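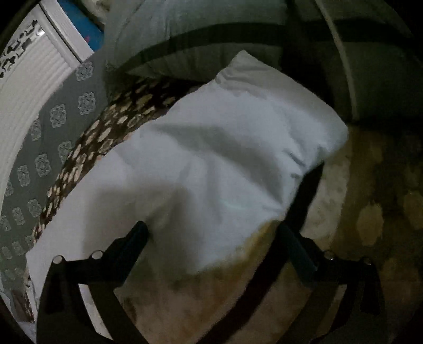 Hand-held gripper, bedding set: slip on release and a pinch

August, entry starts 2:10 pm

Two separate problems on the pillow task. Writing them up together because the second came out of chasing the first.

Setup
Juron hand-held unit, short bar on the left finger, longer bar on the right. White pillow on the bed, gray-green pillow behind it. Task is grasp, lift clear of the mattress, move toward the head of the bed, set down, release. Demuvel logger on trigger position and finger gap. Firmware as left after the last calibration, no changes.

Fault 1: gap reading goes stale under load
Symptom: the logged finger gap stops following the trigger once the pillow is compressed. The trigger trace keeps closing, the gap trace goes flat, then jumps when the fingers open. First seen in episode 13. I had put it down to the pillow stuffing bottoming out, and carried on to the end of the block, which was a mistake. When I replayed the block, 27 episodes had the flat section. In the worst one it lasts 395 ms.

Stuffing does not explain it. A pillow that has bottomed out should hold the trigger as well, and the trigger was still moving.

Checks, in order:
- Swapped the logger cable. No change.
- Closed the fingers on nothing, full stroke. Gap follows the trigger cleanly in both directions.
- Closed on a foam block. Clean.
- Closed on the pillow near a corner. Clean.
- Closed on the pillow across the middle, with the full thickness between the fingers. Flat section comes back.

So it needs load, and it needs the load to be wide. With the thick part of the pillow between the bars, the contact sits far out toward the tips and the side load on the right arm goes up. I put a dial gauge on the right finger mount and pulled outward by hand. The mount moves before the encoder does. Backed off the outer screw on that arm and found no thread locker on it. The inner one had some. Both on the left arm were fine.

What I think is happening: the right mount rocks on the inner screw, the coupling to the encoder shaft takes up the play, and the reported gap stays put until the load comes off. The jump on opening is the mount returning to its seat. This fits everything above except the length of the flat section, which varies more than I would expect from simple play. Could be friction in the coupling. Not checked.

Fault 2: fingertip pinch
While I was pulling on the right finger with the trigger half closed, the trigger return spring let go of its hook and the fingers shut. Caught the end of my index finger between the bars. Skin not broken, sore for the afternoon. Entered in the safety log.

The spring hook is open by design, and the spring only stays on it while there is tension from the trigger side. Pushing the fingers apart by hand takes that tension away. In normal use nothing does this. On the bench I was doing it on purpose and should have blocked the fingers first.

A hand is routinely close to the bars when bedding gets tucked back between episodes, so I am treating this as more than a bench problem.

Done so far
Right arm screws out, cleaned, refitted with medium thread locker. Left arm screws checked only. Spring hook closed with pliers until the loop cannot pass. Cycled the unit 90 times on the thick part of the pillow with the logger running. No flat sections and the spring stayed on. The thread locker had not had its full cure when I did this, so the run needs repeating tomorrow before the unit goes back into use.

Data
The 27 episodes are marked bad for gap in the Skustia index. Trigger and video are usable. Please do not fill the flat sections by interpolation, as the true gap was still changing and we have no record of how. Episodes before 13 look clean but were taken with the same loose screw, so I have marked them suspect until someone compares them with a repaired unit.

Rules for the bench from now on
Block the fingers open with the spacer before putting a hand or a gauge between them.
Disconnect the trigger linkage before pulling on either finger.
Stop the block at the first flat gap trace and write down the episode number.

Open items
1. Check the second Juron unit for missing thread locker on both arms. It came in the same Donati shipment.
2. Ask Donati whether a closed spring hook is available as a part. Bending the original works but I do not want to do it twice on the same piece of wire.
3. Coupling friction, see above.
4. Add a logger warning for trigger moving while gap is static. The threshold needs some care, or it will fire on every hard object.
5. Repeat the cycle run after full cure.

Unit is tagged out on the top shelf, spacer fitted. Logger left charging.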